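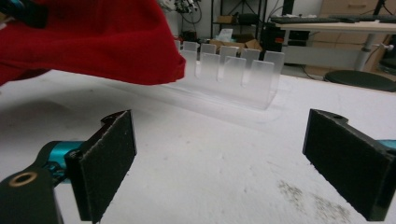
Chapter 3
Teaching by Showing

12 shares | 2 comments

A robot can be given a task in two ways without anyone writing out the movements. In the first, a person does the job by hand, using a gripper of the same kind that the robot will use. In the second, the person drives the robot from a distance and the robot's own joints do the work. Both produce a record of one attempt, which we call a demonstration.

Cloth is a hard case. A box keeps its shape when it is picked up, but a piece of fabric hangs differently each time, and where it is held matters a good deal. 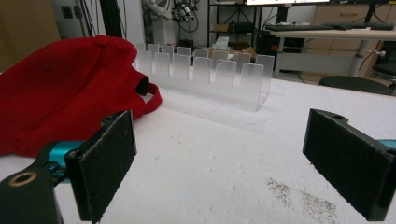

A learner therefore needs to see the same job begun from many starting positions. In the exercises for this chapter you will record 30 demonstrations, moving the cloth before each one. Work in pairs and change over every Thursday.

Section 3.1 deals with hand-held tools and Section 3.2 with remote control, using the Vollitz and Flilus projects as cases. Readers who have already done the Zotside practical may go straight to Section 3.2.

Share this chapter | 30 likes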